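Ticket 1109: Sustik gripper vs Polat gripper, missed grasps on clear bins
Opened by: Adalberto Dantas
Site: Trernstead, bench 4
Status: open, waiting on supplier

Summary
Sustik say their new gripper firmware "resolves edge detection on transparent containers". I have not seen that. Same arm, same Turkov controller, same bins, and the Sustik still closes early on the rim. The Polat we bought in October also misses, but less often and in a more predictable way.

What I tried
Firmware updated from the supplier's package, controller restarted, zero position taught again. Finger pads swapped for the spare set in case the old ones were worn. No change that I would put my name to. Grip force limit raised one step and then put back, as it only made the bin skid.

Supplier's first reply was that we should "check ambient conditions". I asked which conditions and what values they want. No answer to that part.

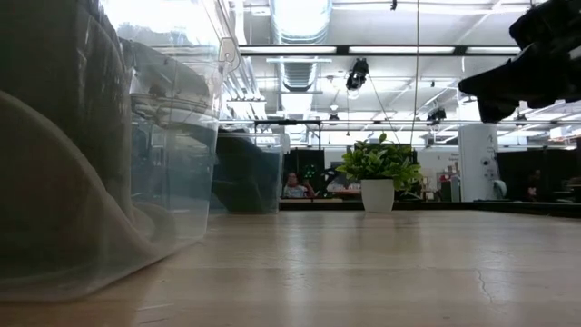 The early close comes from the fixed camera giving a bad rim height, in my view, and the fingers are only doing what they are told. If so, new gripper firmware was never going to fix it. The bench does not help: the long rows of ceiling lights come back off the glossy top as bright streaks, and the bin walls catch the same light along their upper edges. The second bin partly overlaps with the first from the camera side as well, so its rim is a poor target to begin with. None of this excuses the sales sheet, which makes no mention of matt surfaces or special lighting.

Log
09:40 Sustik, single bin, 17 attempts. Closed early on 4. Error code is the generic one, no use.
11:15 Polat, same bin, same 17 positions. Closed early on 2, both at the far end of the reach.
13:30 Exposure fixed at 4000 microseconds instead of auto. Sustik a bit better on the near positions, no different on the far ones. Not calling that a fix.
14:20 Remote session with Sustik support. They blamed the controller. Turkov's log shows the close command going out at the height it was given, so I don't accept that. Log attached.
15:05 Asked for the test data behind the release note. Was sent the release note.

Update, March 24, 2022
Support now suggest the paid vision add-on. I am not raising an order for it on the strength of a brochure. They can lend us one, and I will run the same positions with it on and off.

Next
Repeat both grippers with a matt sheet under the bins.
Repeat with the bins moved apart.
Keep the Polat on the arm until then.

Please don't close this ticket on the supplier's say-so. It was closed that way once already and I had to reopen it.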